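Household Manipulation Program: Progress Report to Ravier
Prepared by Kobe Verbeke, Clistilum
5 December 2020

This report covers the work done since the September review. You asked us then for a direct answer to one question: can a robot arm do ordinary kitchen chores well enough that a person can leave it alone? The answer today is no for most chores and a qualified yes for a few. The details follow.

Work completed

We ran 976 trials in simulation over the period. They were split among three chores: opening and closing cabinet doors, moving food between a bowl and a microwave, and putting utensils back in a crock. Barış Akgül rebuilt the task set over the first weeks so that every trial starts from a different arm position. The old set started from the same position each time, and we now think the September numbers looked better than they should have for that reason. Please don't compare them directly with the ones below.

Of the 976 trials, 342 were food transfers. The arm completed 231 of those without a reset. We count a transfer as complete only if the food ends up on the turntable and the microwave door is shut. Trials where the food arrived and the door stayed open are counted as failures, which some other groups would not do.
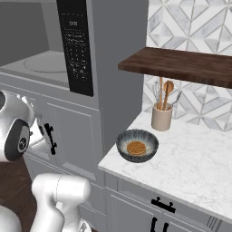

Most of the failed transfers went wrong at the grasp. Flat food lying in a deep bowl is hard to pick up, and the gripper tends to push it up the side wall before it closes. Soteo suggested a slower approach with a steeper wrist angle. We tried it and it helped, but each attempt takes longer and the arm sometimes reaches its joint limit before it gets down to the food.

Door handles are in better shape. The arm finds vertical bar handles reliably and pulls them at a sensible speed. Horizontal drawer handles are less dependable, mainly when the arm has to reach across its own base to get to them. Utensils remain poor. Thin wire and narrow handles confuse the depth estimate, and we have no fix to report.

What this means for real kitchens

None of these results should be read as a household result. Simulated food does not crumble or stick, and cabinet doors in the model swing with the same resistance every time. Akyol has agreed to lend us bench space for physical trials, and we expect the success rate to drop when we move over. I would rather you hear that now than in the next report.

The chores that look closest to useful are the dull ones – opening a door, closing it, moving one solid object a short distance. Cooking and washing up are well beyond what we have.

Budget and staffing

Spending is on plan. Computing costs ran a little over in the first month and came back under after Barış shortened the trial length. The open engineering position has not been filled. We have interviewed 5 candidates and would like to make an offer before the physical trials start.

Next period

We will fix the joint limit problem in the food transfer, rerun the drawer trials with the base moved back, and set up the bench at Akyol. Utensil work is on hold until the depth estimate improves. We ask Ravier to approve moving the unspent travel money to gripper parts, and need a decision before we place the order.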